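Forum home > Workshop and Lab Kit > Buying and Budgeting
Thread: Two-arm cell for handling cups and racks, what have I left out of the budget?

tablesaw_ted
I have to put in a costed plan for a two-arm bench setup by the end of March. The work is picking up light tableware and putting it in and out of a wire rack. Nothing heavy and nothing sharp. The arms themselves are mostly decided by what the department already knows how to run, so I am not asking about those. What I want to know is what people forgot the first time. So far I have arms, grippers, table, a spare set of fingers and a PC. I have a quote from Gastico for the table and one from Grorkham for the install.

mossbank
Cable management. We put nothing down for it and ended up with cables hanging off the wrists and catching on the work. You want proper clips, sleeves, and enough slack for the arm to reach its far positions. Ask Grorkham if that is in the install or extra. With us it was extra.

pell_17
Consumables. Cups, racks, sponges, sticks, whatever you are going to be picking up. It sounds silly next to the price of an arm but you go through them, and if you can't get the same cup again in six months you have to redo part of your work. Buy the lot at the start. We bought 16 of each and wished we had bought more of the thin ones.

tablesaw_ted
Good point on the cups, that wasn't in there at all. Is there a budget line people normally put that under? Our finance office does not like "misc".

pell_17
We called it test pieces. No questions came back.

hatchway
I'd question whether you need two arms. Loading a rack is a one-arm job. You could buy one arm, do it properly, and have the other half of the money for cameras and someone's time. Two arms means two service plans, two lots of spares and a bigger table.

mossbank
Depends on the rack. The light wire ones slide about when you push a cup in. With one arm you need to clamp the rack down, and then you are paying for a fixture for every rack you try. Second arm can hold it.

hatchway
A bit of non-slip matting costs next to nothing. I don't think "the rack slides" is a reason to double the arm budget.

mossbank
It isn't only the rack. Passing a thing from one hand to the other is most of what our people want to do. If Ted's people only want loading then fair enough, one arm.

tablesaw_ted
They want both. Loading first, then handing over between grippers. I did ask about starting with one arm and adding the second next year, but the table and mounts have to be bought for two anyway and the install gets charged twice.

hatchway
Then get that in writing from the installer and put it in the plan, because whoever signs it off will ask the same thing I did.

orchard_lane
Some things from our own list, in no order:
Floor loading check if you are upstairs.
Extra sockets. Arms, controllers, PC, monitor and lights will not run off one double.
Emergency stop for each side of the table, within reach of where people really stand.
A covering for the table top. We use plain brown paper sheet. White tops are hard on the eyes under lab lights and they mark.
Delivery. Ours was 393 on top of the table price and nobody had mentioned it when we got the quote.

tablesaw_ted
Is the paper all right for daily use? I was going to price a rubber mat.

orchard_lane
It creases and you change it. Rubber lasts but the black ones we tried were a nuisance because our grippers are black too, and the cameras lost the fingertips against it. Try both before you buy a big piece.

wren_and_co
Don't buy the table from Gastico without asking how the top is made up. Ours came in two panels and the join was higher on one side. It took 13 weeks to get it sorted.

pell_17
We have a Gastico table in two panels and it was flat from the start. The only thing I would say is keep the join away from where you put the work.

wren_and_co
Maybe we were unlucky. I would still ask.

mossbank
Grippers next. Parallel two-finger ones are fine for cups and blocks, but put money aside for different finger shapes. The stock fingers on ours were good on the side of a cup and poor on anything thin. We had some made by Abugri and they did the job. Hatero do them as well but the lead time was longer when I asked.

hatchway
Or print them. We have not bought a finger in two years.

mossbank
Ours wore down too fast printed. If you have a printer and someone to run it, then yes, print them. If you don't, that's another line in the budget.

tablesaw_ted
We have a printer. I will put down one bought set and some filament. Lead times: what should I write for the whole thing?

orchard_lane
Ours was 17 weeks from order to first movement. The arms were not the slow part, the electrics were.

tablesaw_ted
Thanks. I now have lines for test pieces, cable kit, sockets, table covering, delivery, fingers and a second emergency stop. It has pushed the total up but I would sooner ask once. Does anyone have a picture of a similar bench so I can show the office the sort of size we are talking about?

mossbank
Same sort of job as yours, cups and a wire rack on brown paper. Look at how much table is left over at the sides before you go for the smaller top.
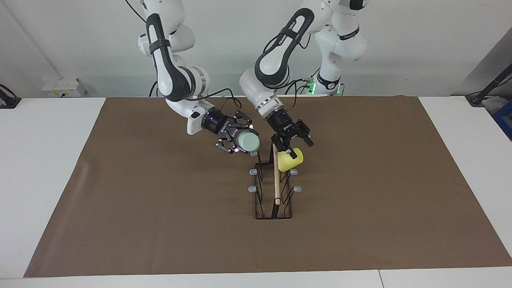 Two-arm bench with the wire rack between the grippers, mint-green cup held in one of them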